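**Toys on the table: one basket or several?**

2003-01-06

**totell_mom** wrote:

We have a white table in the corner of the front room that the kids use for everything. After the holidays it is buried. Blocks, balls, pieces of a train set, beads, the lot. I'd like one container that lives on the table and takes whatever is out at the end of the day. My husband wants drawers with labels. The kids are 3 and 5 and I don't think either of them is going to read a label.

Is one big basket a mistake? What size, and wicker or plastic?

**gravelroad** wrote:

One basket is fine for a 3 year old. Ours throws everything in and it's done before dinner. We tried the drawers at our last place in Worside and I ended up sorting blocks at night, which I am not doing again.

Get something wide and low. If they have to reach over a tall rim they tip it.

**zellerfan** wrote:

Drawers. Sorry. One basket works for a week and then the piece you want is always at the bottom, so they dump the whole thing to get it. Then you're picking up twice.

I have the Zeller unit, the narrow one. 19 inches deep, so measure first, it sticks out more than you'd think. No labels, I glued one of each thing to the front. A block on the block drawer, a bead on the bead drawer.

**totell_mom** wrote:

Gluing one on the front is a good idea. The dumping is what I'm worried about, you're right. Ours are dumpers.

**gravelroad** wrote:

They dump drawers too. Ours pulled them all the way out and carried them around the house.

**plainpine** wrote:

We do a basket on the table and a bin under it. The basket is only for what's being played with right now. When it's full, the rest goes in the bin with a lid, and the bin comes out when they ask for it. I swap things over when I remember, which is not often.

Ours is wicker. It takes up a good part of the tabletop but I'd still buy the same size again, because a small one fills up with blocks and that's that.
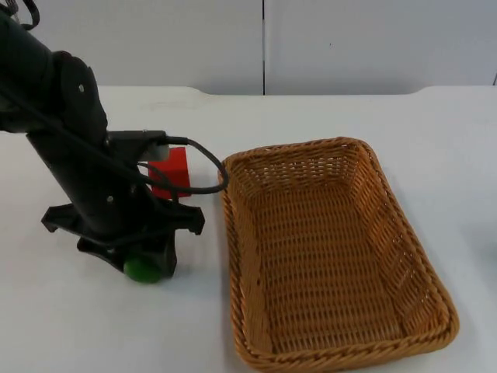
**zellerfan** wrote:

Wicker sheds, though. I had one from Gündoğdu on Main and there were bits of it in the carpet until February, and it was a Thanksgiving purchase. Beads go through the weave as well if it's an open one. If you have small beads, I'd put them in a jar and keep the jar somewhere high up anyway, with a 3 year old in the house.

**plainpine** wrote:

Beads shouldn't be in with the rest, agreed. For shedding I wiped mine down with a damp cloth when it was new and let it dry by the back door. It still drops a bit now and then. You can line it with an old pillowcase, fold the top over the rim and put a few stitches in so it stays. The pillowcase goes in the wash.

**totell_mom** wrote:

The beads are already on top of the fridge – learned that one.

How do you get them to put things in, though? Mine will put away one block and then start building again.

**gravelroad** wrote:

Pick one kind of thing. "All the red ones first." Then green. It takes longer than doing it yourself but they stay with it. The 5 year old could do the calling out.

**zellerfan** wrote:

By color has never worked here. They argue about what counts as green. I say blocks first, then balls. Balls last is better anyway or they roll off the table while you're busy with the blocks.

**gravelroad** wrote:

Balls first for the same reason. Get them off the table before anyone bumps it.

**zellerfan** wrote:

Then the blocks go in on top of them and the balls are at the bottom of the basket the next morning. Which is what I said about baskets.

**oldharbor** wrote:

I'd skip the table. Basket on the floor, against the wall. A 3 year old can't see into something that's sitting on a table, so they feel around in it or pull it over. We moved ours down and the tipping stopped. Handles are worth having if you go this way – you can carry the whole thing to another room when people come over.

**plainpine** wrote:

Depends on the table. Ours is a kid-height one and they can see in fine. On a regular table I'd do the floor too.

**totell_mom** wrote:

It's kid height, my father-in-law cut the legs down. So it can stay up there, I think. I'm going to try the basket with a pillowcase and a lidded bin underneath, and my husband can have one drawer for the train set. Totell has a general store with a shelf of baskets near the back, so I'll look there before ordering anything. Will measure the table first.

**zellerfan** wrote:

Measure the bin with the lid on. The lids are wider.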